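From: Corey Ellery
To: Costigan Lanes maintenance list
Date: May 19, 2025
Subject: Re: Resurfacing order and crack sealing

Leena Koskela wrote:
> Before the order goes in, can we settle whether the upper lane gets
> a full overlay or only sealing? Warnex quoted both. Their overlay
> figure assumes 50 mm of new asphalt, and I don't see how that meets
> the existing edge without raising the verge. Also, does anyone have
> the core results from March?

Leena, I have the cores. Answers in order.

1. Overlay depth

The 50 mm figure is Warnex's default for lanes with truck traffic. We don't have much of that above the Florna junction. Of the 8 cores taken, 6 showed sound material below the top course, with no stripping at the bond. The other two came from the low side, where the base was soft. I would patch those two spots to full depth and seal the rest. Surface texture on the asphalt is coarse and patchy, but that alone doesn't justify an overlay. The white markings are worn down to fragments on the left and should be repainted after sealing. 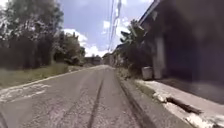 2. Edge and drainage

Kane Tautahi ran levels on the concrete section. Crossfall is adequate, but the gutter holds debris and should be cleaned out before anyone decides it needs replacing. The center joint is a separate item. Rout it, blow it out and fill with a hot-pour sealant – the cold product Festwood used last time went brittle after two winters. Please keep the joint work out of the asphalt contract, or we will pay for two mobilizations under one line.
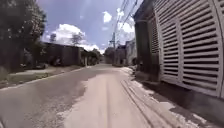

Concrete section, gutter strip at right along the louvered wall.

3. Quantities

Tayla Tuhiwai measured 54 m of joint to be routed. Warnex priced a longer run and should be asked to correct it. Rhys Kerslake has the marked-up plan if you need to check chainages.

I can send the core logs as a single PDF. The lab's moisture column is in percent by mass, and the header on page two is wrong.

Corey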